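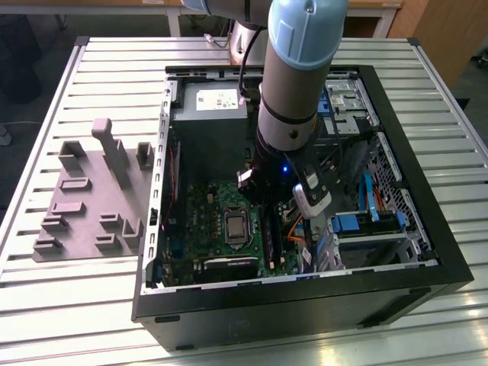 4. What people keep, and what they say about it

By the time we had typed up the interviews I had stopped thinking of this as a study of rubbish. Our first plan, back when Gijs Groen and I were writing the bid for the Grirnance project, was to ask households in Irkside what they did with things they no longer used, and then to work out how far the answers matched what ended up at the tip. We did ask that. But people kept steering us away from the things they had thrown out and towards the things they hadn't, usually by getting up in the middle of a question and opening a cupboard. So this section is mostly about cupboards (and lofts, and one very full bath).

A quick reminder of how we got here. We put 200 postcards through doors on the two sides of the canal, and ended up with 30 households willing to have one of us round for tea and a long chat. Each household filled in a list of everything electrical that was in the home but hadn't been switched on in the past year. Those lists came to 593 items. The method section has the full wording of the list, including the line about Christmas lights, which caused more argument than anything else we wrote and which I would leave out another time.

4.1 Keeping as a way of not deciding

The most common story went like this. Something stops being used, and it gets put somewhere for now. It might be a kettle with a dodgy lid, or a radio that was fine until a better one turned up at a birthday. Weeks go by, then it's August and there are visitors, and the thing is moved from the landing to the loft to make room for a camp bed. From then on it is in the loft, and nobody we spoke to could tell us when they had chosen to keep it. One woman told me she felt she had been keeping her late mother's sewing machine "by accident, but on purpose as well", and I've never managed to put it better than that in a year of trying.

I had expected space to be the thing that ended this. It seemed plain enough that a small flat would fill up sooner and force a clear-out. In our lists, though, the flats were not much emptier than the houses. People in flats simply used other people's space: a brother's garage, a lock-up shared with the couple downstairs, the boot of a car. Gijs wanted to draw a map of all this and got quite a long way with it before we had to admit that the arrows made it unreadable. I still have it on my wall.

Moving house did make a difference. Five of our households had moved in the year before the interview, and every one of them talked about it as the moment when things got chosen. Even then the choosing wasn't always what I'd call tidy. One couple had packed a box marked "Verbruggen", after the shop where most of its contents had been bought, moved it across town, and put it straight into the new loft without opening it. We opened it together on a Sunday. It held two hairdryers, an answering machine and a great many batteries.

4.2 The computer problem

Old computers deserve a part of their own. They turned up on most of the lists, and they were the items that people had the most to say about and the least idea what to do with.

With a toaster, the worry is whether it still works. With a computer, people told us the worry was everything that was on it. Photographs came up over and over, along with tax letters and, in one case, half a novel. Several people were sure that the pictures had been copied across to a newer machine years ago. They kept the old one anyway, in case they were wrong. I asked one man why he didn't just plug it in and check. He thought about it for a good while and then said that if he checked, he would have to do something about whatever he found.

The second worry was the law, or what people took the law to be. We heard that it was illegal to put a computer in a car and drive it to the tip. We heard that the council would trace you from it. Callum Rudd, who helped with the interviews on the north side and was far better at them than I was, started writing these down on the back of his notes, and I think there's a short paper in them for somebody.

The third thing, and the one I hadn't seen coming, was that people thought of the desktop machine as a sealed lump. They would happily talk about mending a lamp or sewing up a cushion, but the computer was a single object to be kept or got rid of whole. Very few had ever had the side off. Those who had were a different crowd altogether! They spoke about the machine in parts, and they kept parts too: a drawer of memory here, a shelf of power supplies there, all of it "still good". Their lists were the longest we collected. So knowing that a thing comes to bits didn't lead to less being kept. If anything it gave people more reasons to hold on, as each piece could have a future of its own, and I'll come back to this in 4.4.

We should be careful with that, all the same. The people with drawers of parts were few, and they were also the people most likely to answer a postcard about unused electrical goods. I'd want a far bigger group before I leaned on it. 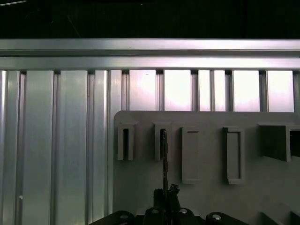
4.3 "Somebody could use that"

Nearly everyone had a person in mind. The person was hardly ever real. It was a student, or a young family just starting out, or "somebody at the church", and this somebody was always just about to need a slow cooker. I don't want to sound sniffy about it, as I've got a slow cooker in my own hall cupboard waiting for exactly the same student. The imagined taker does a proper job for us. It lets the item stay useful in our heads while it sits in the dark, and it puts off the moment at which it becomes waste.

Where there was a real route to a real person, things moved quickly. Households near the Tustier reading room, where there is a swap shelf by the door, had passed on small items in the past year without giving it much thought. They could walk there, and they didn't have to explain themselves to anyone. Compare that with the collection service, which needed a booking and a form and somebody at home between eight in the morning and one in the afternoon. People told us about the form with real feeling.

4.4 Parts and wholes

Back to the drawers, then. I've come to think that the way we talk about "an item" on our list was a mistake, or at least a choice that we made without noticing. We asked for things, and a closed computer is one thing. Once it's open it is several, and our own list form had no good way of coping. One household wrote "computer (1)". Another, with what I would guess was much the same amount of stuff, used up most of a page.

Figure 4. Inside of a desktop computer, with the memory slots and the processor, under its silver metal heat spreader, on a green motherboard. Each would be a separate line on some of our lists and part of a single line on others. 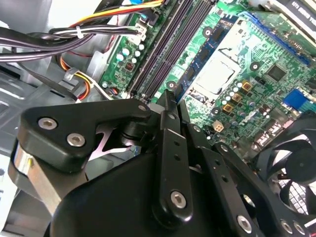
This matters for the totals. If two people with the same cupboard can give us such different numbers, then the 593 is partly a count of objects and partly a count of how people see objects. Gijs and I disagree about how bad that is. He would go back and rewrite the lists to a common standard, breaking every machine down or else closing every machine up. I'd sooner leave them as they were written. The way someone splits up their own cupboard tells us something about what they think can still be done with it, and I'd be sorry to lose that for the sake of a neater table. We've kept the lists as they came for the rest of this paper, and his recount is in the appendix for anyone who would like to see it done the other way.

There was one more pattern in the lists that bears on this. Cables were hardly ever written down at all. When I asked about them, people laughed, and then showed me a bag. Every household I visited had the bag. It wasn't thought of as something kept, so it didn't go on a list of things kept, and by the time I had worked this out we were well past the point of changing the form.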